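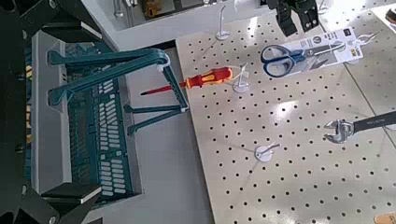

Speaker notes: Small shops and the weekly order
Talk for the Cornside traders' evening, February. 20 minutes plus questions.

Opening

Thank them for staying after closing time. Say who the talk is for: shops with one till, one or two people on the floor, and no buying department. If you run more than that, some of this will be too simple.

I ran the grocery and household shop at Tedstead for nine years. For the first four I ordered by walking the shelves with a pad at 7 p.m. and writing down whatever looked low. Tonight is about what I changed after that.

Slide 2: The stock we had

When I finally listed everything we carried, we had 469 lines. I would have guessed half that. Read out the number and wait a second.

41 of those lines had not sold one unit since the previous summer. They included three kinds of shoe polish and a shelf of jam jar lids in a size that fit none of the jars we sold.

Mention that the list took two evenings. People always ask.

Slide 3: Minimums

Most of our dead stock came from case sizes. Fusari, our dry goods supplier, would only sell paper bags by the 1000. Fine for bags. The same thinking had us buying birthday candles by the case, and we still had them when I left.

Ask for split cases. We paid a little more per unit and carried much less. Fusari said no the first time and yes the second, after we moved our cleaning products over to them as well.

If a supplier won't split, ask the shop down the road to share. We did this with Liem, the hardware store, for light bulbs and batteries. One invoice, one delivery, and we settled up in cash the same day. Keep a copy of the invoice in both shops.

Slide 4: The card system

Show the sample card. Pass the real one around too, and get it back.

Every line gets a card. Name, supplier, case size, the level where you reorder, and the last four orders. The reorder level is what you sell between deliveries, plus a bit for a busy week. Start with a guess and correct it in pencil.

A spreadsheet works just as well. I used cards because the computer was in the back and the shelves were in the front.

Slide 5: What to drop

Go slowly here. This is where I lost people last time.

Do not drop something just for being slow. Lamp oil sold a few bottles a year, but the people who bought it did their whole shop with us. Ask at the till before you cut a line. Mark it down first, then let it run out.

We dropped 100 lines in the first year and put six of them back.

Slide 6: Money

Skip this if we are past 8:15.

The saving showed up as cash in the account before it showed up as profit. We could pay Fusari on delivery and get their early payment discount. Have the before and after bank balances ready, but don't put them on the screen.

Questions

Likely ones: seasonal goods, fresh produce, what to do about sale or return. For produce, say plainly that cards don't work and you need to order by eye.

Blank cards are on the table by the door.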